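Bonex puts out its upkeep routine for the Pramanik kitchen cell

DRARKUNBRIDGE, 06/10/2018 - I'm Dilruba Ekanayake, I look after the Pramanik at Bonex, and today we're putting my whole setup routine out for anyone who runs one. It's free! (I've wanted to do this since December, when I rewrote the gripper pages for the third time.)

The Pramanik is a one-arm cell that sets and clears tables. It picks up plates and bowls all day without a fuss. Chopsticks are harder. They're thin, they roll, and if the bundle leans a little the fingers close on air and the arm stops and sulks until I come over.

So most of the new pages are about the holder station. Wipe the counter, stand the bundle upright, square it up between both palms, then run the teach step. I like to press in from the two sides at once and keep the tips level, with plain and patterned sticks mixed together, so the cell doesn't get too fond of one kind.
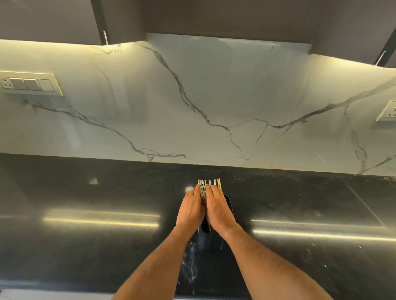
How often do the finger pads need changing?
Every 995 picks on our cell, and sooner if you spot a shiny patch on the rubber. Change both pads together and run the zero check before you go back to work.

The zero check takes 2 minutes. Our cell has 2665 picks on its current wrist belt and I'm still happy with the tension, but I do listen for a tick when the arm folds back. If you hear one, stop, take the cover off and look at the idler screw first. Mine had backed out by half a turn and I'd already ordered a motor, oh well.

The routine also covers the Zarkotetti controller, including fault 332, the one you get when the door switch is dirty. Ask our service desk for a copy and please send me your fixes!

Contact: Bonex Service Desk, Drarkunbridge | © Bonex 2018 | Back to top
Last updated: this release replaces the earlier draft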